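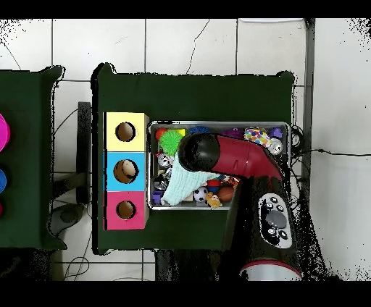
Ticket 455 – Sortierzelle Kama, Greifer setzt oberhalb der Ablage aus
Status: in Bearbeitung
Priorität: mittel
Produkt: Kama Evaluierungspaket mit Steuersoftware Unbridge
Kunde: Trikwood, Abteilung Erprobung
Bearbeitung: Zlata Levchenko, Technischer Kundendienst

Meldung des Kunden (Mittwoch, 8:40 Uhr)
Im Rahmen der laufenden Erprobung wird die Aufgabe »Kleinteile aus Schale in Lochboxen« ausgeführt. Der Arm fährt die Position über der Metallschale an und verharrt dort. Die Steuersoftware meldet Fehler 7 (Greifziel nicht eindeutig). Nach Quittierung wird die Bewegung fortgesetzt, der Fehler tritt jedoch wiederholt auf. Von 200 Durchläufen wurden 7 ohne Eingriff des Bedienpersonals nicht beendet.

Rückfrage des Kundendienstes (10:15 Uhr)
Bitte teilen Sie uns mit, welche Softwareversion installiert ist, ob die Tischkalibrierung nach dem letzten Umbau wiederholt wurde und welche Gegenstände sich in der Schale befinden.

Antwort des Kunden (11:05 Uhr)
Die Version entspricht dem Auslieferungsstand vom November. Eine erneute Kalibrierung ist nicht erfolgt. Die Schale enthält gemischtes Spielzeug, darunter Noppenbälle in Grün und Blau, eine gelbe Ente und einen kleinen Fußball, ferner ein mintgrünes Stricktuch. Die Boxen in Gelb, Hellblau und Rosa stehen links neben der Schale.

Bewertung
Das Stricktuch liegt schräg über einem Teil der Schale. Textilien ohne feste Kontur werden vom Modul Pinto im Auslieferungsstand nicht als eigenes Objekt geführt – benachbarte Teile können dadurch mit dem Tuch zusammengefasst werden. Ein mechanischer Defekt des Greifers ist nach Aktenlage nicht anzunehmen, kann aber ohne Protokolldatei nicht ausgeschlossen werden.

Empfohlene Maßnahmen
1. Tischkalibrierung gemäß Handbuch durchführen.
2. Stricktuch entnehmen und die Testreihe mit sonst unverändertem Inhalt wiederholen.
3. Im Modul Pinto die Option »Textilien« aktivieren und das Tuch anschließend wieder einlegen.
4. Protokolldateien beider Testreihen diesem Ticket beifügen.

Die Erprobungsfrist wird für die Dauer der Bearbeitung ausgesetzt. Ein Austausch des Greifers wird erst nach Auswertung der Protokolle geprüft.

Nächster Schritt: Rückmeldung durch Trikwood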